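4.2 Floor-level storage and what ends up beside it

Rooms in the Grirkside set were visited once each, no warning given beyond the day before. We asked people not to tidy. Some did anyway (see 4.4). What we wanted was the low stuff, things kept on the floor by choice or by drift, which earlier household inventories mostly skip. Penry and Kokkinos went through all 3519 entries separately, then together. Disagreements went to Chong. Most of the disagreements were about pet things and cushions, wich are hard to tell apart once something has been thrown over them.

We use three working terms. A parked item has a usual spot on the floor and goes back to it. A dropped item has a home somewhere else. A settled item started as dropped and has stayed long enough that the household now walks round it without thinking. The last group is the interesting one and also the weakest, as it depends on what people told us afterwards. Ziółkowski did the follow-up calls in December and got answers for 2706 of the entries. The rest are coded from position alone.

Bins. Nearly always parked. Small bins without a cupboard tend to stand further out from the wall than the owners remember, and when asked to draw the room from memory people put them in a corner. Same for fans and heaters, though less so. Cables almost never get drawn at all — not even by those who complained about them in the same call.

Soft things are different. A cushion or a round bed works as a shelf. Cloths, pillows, clothes, post, toys. Once one item is on it a second follows, and by then the bed is hardly being used as a bed. Shi calls these landing spots and we have kept the name.

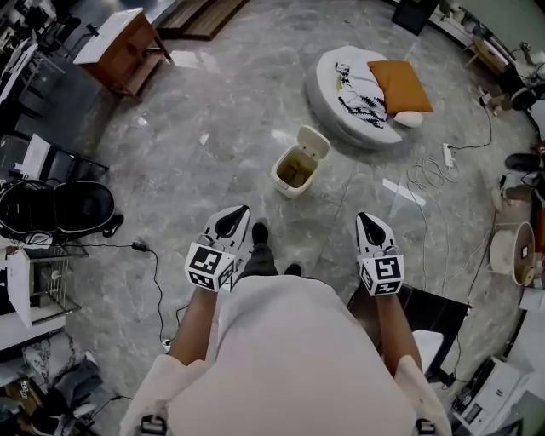 Figure 6. Open floor with bin, round bed or pouf, and cables. Grirkside set.

Landing spots usually have some bare floor about them, and this was the bit we had not expected. The Flirnska pilot put them against walls, behind doors, under desks. In Figure 6 the round white one lies out beyond the bin, with a zigzag-patterned cloth across it and an orange pillow next to the cloth, and the cables are on the floor to its right. We coded the cloth and pillow as one group, the power strip and cables as another. The shoes by the fan or heater went in a third, footwear, with no link to the soft items. Chong wanted the bin counted with the bed as they are so close to each other in walking terms. We left it out, bins being parked by definition, but the point is fair and the coding sheet should probaly allow for it.

Hard floors seem to make this worse. Carpeted rooms gave fewer groups and the groups were smaller. Could be the floor, could be that carpeted rooms in our set were mostly bedrooms. Not separable with what we have — see 6.1.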